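Sound and Silence in Short Films: What We Learned Making "Avudus"
Project report, November 2020

Our group set out to answer one question: how much of a film's feeling comes from what we hear? We had all read that sound is half the picture, but none of us had ever tried to test it. So we made a film of our own, a kitchen-table drama called Avudus that runs to four minutes, and we gave it three different soundtracks.

The story is simple. Two sisters, played by second-year drama students, meet in their late mother's flat to divide up her things. One wants to sell, the other can't bear to. There is very little dialogue, which was a choice we made in May when we wrote the script over video calls. Kariuki wrote the first draft and it was far too chatty! By the fifth version we had cut it down to 27 lines, and the story was much stronger for it.

Version A used only the sound recorded on the day. Version B added music, a slow piano piece written for us by Kerubo Rugemalira. Version C had no music at all, but we rebuilt every footstep, cupboard door and teacup from scratch. This is called foley, and it was easily the most fun any of us had all year. We spent whole evenings trying to find the right noise for a drawer that sticks. (An old suitcase dragged over carpet, if you ever need one.)

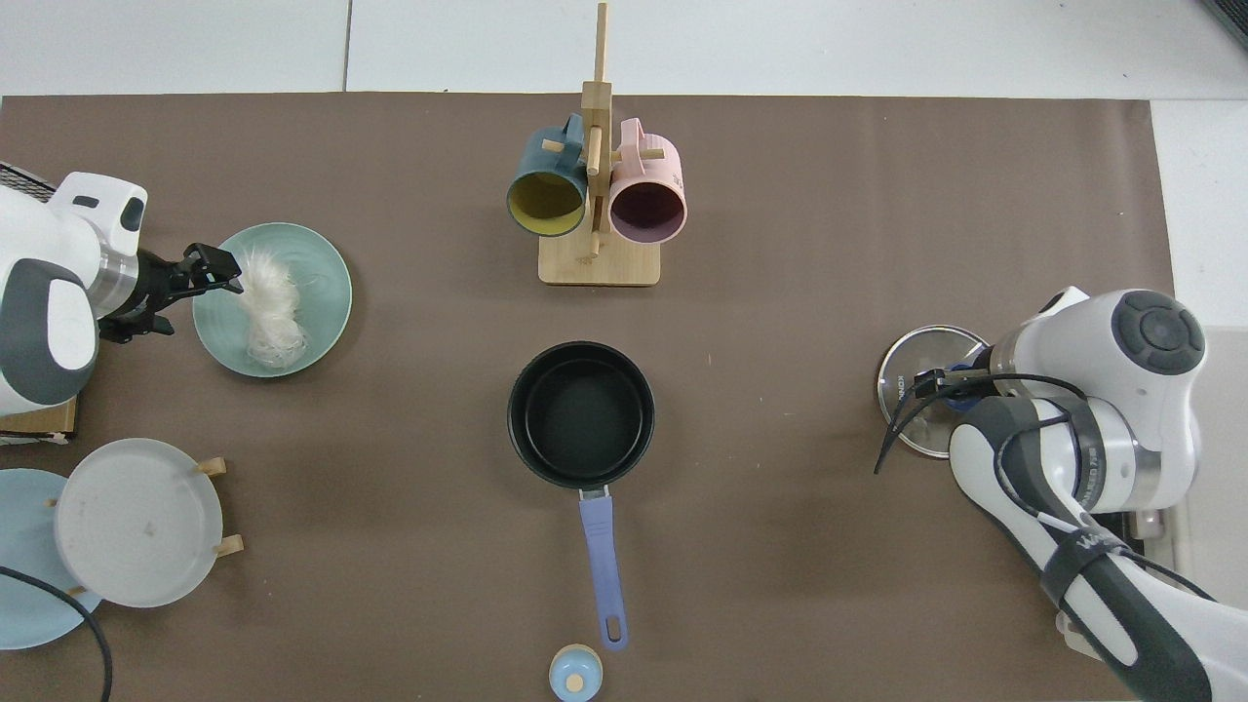 Kerubo Rugemalira told us after hearing Version C that she would happily lose her own piano from the middle section, as the pause before the older sister speaks was doing more than her chords could. We took that advice, and the final cut only brings the music in for the last minute.

We showed the three versions to 21 viewers, seven for each, and asked them to write down what they thought each sister was feeling. The piano group nearly all wrote "sad". The foley group gave us a wonderful spread – guilty, stubborn, relieved, jealous – and several of them wrote more than we had left space for. The Version A group mostly complained about the hum of the fridge, and fair enough.

It is a small sample and we know it. We also should have asked people whether they were wearing headphones, as this must change things a lot. If we did it again we would use the same room for everyone.

Our budget was £800 and most of it went on hiring microphones and a recorder from Kaltberg. Editing was done in Skeleo, which took some getting used to, mainly the way it handles fades.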